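Workshop notebook, fibre and dye room
January 15, 2020

Flax, second retting lot. Carrying on from the page with the torn corner.

Tank drained first thing. The smell was sour but not rotten, which matches what Tsegereda wrote against the October lot. Pulled a handful of stalks from the middle of the bundle and tried them by hand. The outer skin slipped off for the full length on most of them. The ones from the top of the bundle were stiffer and the fibre came away in short pieces with bark still on it. I think they were riding above the water for part of the time. The stone we use as a weight is too narrow and tips to one side.

Put the top stalks back in with fresh water and moved the rest out to the rack. Stood them in small loose bunches, tied near the heads, because the tight ones last time stayed damp in the middle and went grey.

Tank water was at 9 degrees when I refilled it. Too cold to do much. Ran the heater mat under the tank on low and put the lid on with the old blanket over it. Will check morning and evening. Anyone who lifts the lid, please write the time in the margin.

Breaking and scutching. Boyang brought in the flax brake he has been repairing. The new blade sits well but the hinge pin is loose and the top arm wanders to the left. It broke the straw all right if I held the arm over with my elbow. Got through one bundle of the dry October straw like that and then stopped, as my elbow was sore. He is going to drill out the pin and fit a bigger one.

Scutched what I had broken. Weight of straw before breaking was 31 ounces, on the Degefa scales, with the tray taken off. Did not weigh the tow separately and should have done. It is in the paper sack marked "tow, mixed" and there is older stuff in that sack already, so no point weighing it now.

Line flax looked decent after hackling. Colour is a pale straw with a bit of green near the root end. Coarse hackle first, then the medium. I did not use the fine one. Candela says the fine hackle has two bent pins and has been tearing the fibre, and I could see what she meant from the tufts left in it. She has it at home to straighten.

Scouring test on the Plimum yarn. This is the bought singles, not ours. Selamawit wants to know if it will take the madder without going patchy, so I scoured small skeins before we commit the cones.

Skein A: washing soda and a little soap, simmered for 2 hours. Water went the colour of strong tea. Changed it and simmered again for a shorter time, and the second water was much paler.

Skein B: washing soda only, same time, same pan size. Water dark as well but there was a scum on top which stuck to the yarn when I lifted it out. Needed a lot of rinsing.

Skein C: left to soak overnight in warm water and soap, no heating after that. Hardly any colour in the water. Yarn still feels waxy and a drop of water sits on it for a good while before going in.

Drop test on A went in straight away. B went in slowly at one end and quickly at the other. I would go with A for the cones. It costs more in gas but the patchy dyeing we had on the table runners was nearly all down to poor scouring, as far as I can tell, and it is cheaper to boil twice than to dye twice.

All three skeins are hanging on the line by the back window with card labels. Please do not move the labels. The pencil rubs off if they are handled wet.

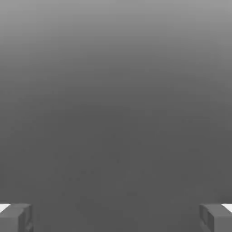 Can the soda liquor from one batch be used again for the next?

Only for a rough first boil, and only on the same sort of yarn. The used liquor already holds the wax and brown colour that came out of the first lot, and some of it goes back on to the new yarn as the pan cools. If it has to be reused, lift the yarn out while the liquor is still hot and give it a second boil in fresh soda and soap. Anything meant for a pale colour should have fresh liquor both times.

Mordant for the madder. Have not settled this. Linen does not hold alum well by itself, so the plan is tannin first and then alum. Berhanu left a jar of ground oak gall, and there is the packet of Drosa tannin powder in the cupboard. The oak gall gives a slight tan to the yarn before any dye goes on. I don't mind that under madder. The powder is supposed to be clearer, but the packet has been open a long time and has gone lumpy. I sieved a spoonful and it dissolved in hot water, with some bits left at the bottom.

Will run both on offcuts from skein A, same weight of each, and keep an undyed piece of each one back so we can see what the tannin did before the madder. Write down which jar. Last time we had good samples and no idea how they were made.

Weaving. The hemp and linen sample on the small loom is off. It came out narrower than I planned. The edges drew in a lot during the first part, before I slackened off the beat and left more weft in the shed. Washed it hot and pressed it while damp. It shrank more in the length than the width. The hemp stripes have a drier feel than the linen ones but I expect them to soften with use. There is a broken warp end in the third stripe which I mended badly, and the knot shows on the right side. Fine for a sample, and it can go in the folder.

Singles warp was hairy and kept catching in the reed. Sized the next one with flaxseed jelly, brushed on with the warp under tension and left to dry. Seed boiled until it was stringy, then strained through an old stocking while hot. It sets too thick to strain if it is left to cool, so do it straight from the pan. What was left over is in the fridge with a label on. It goes off within the week, so use it or throw it out.

Humidity in the loom corner is low with the heating on. Linen snaps when it is dry. I hung a damp towel over the back beam and had fewer breaks afterwards, though I also slowed down, so that proves very little.

Orders. Alluro have written to say that the long line sliver is delayed and that they can send the shorter grade instead at the lower price. I have asked them to hold the order until Tsegereda has seen a handful. She does most of the wet spinning and she should choose.

To do:
Wider stone or a board for the retting tank.
Hinge pin, Boyang.
Fine hackle back from Candela.
Tannin offcuts, both jars, labelled.
New sack for clean tow.
Ask Selamawit how many cones she wants scoured, and whether the red needs to match the older runners.
Washing soda is getting low.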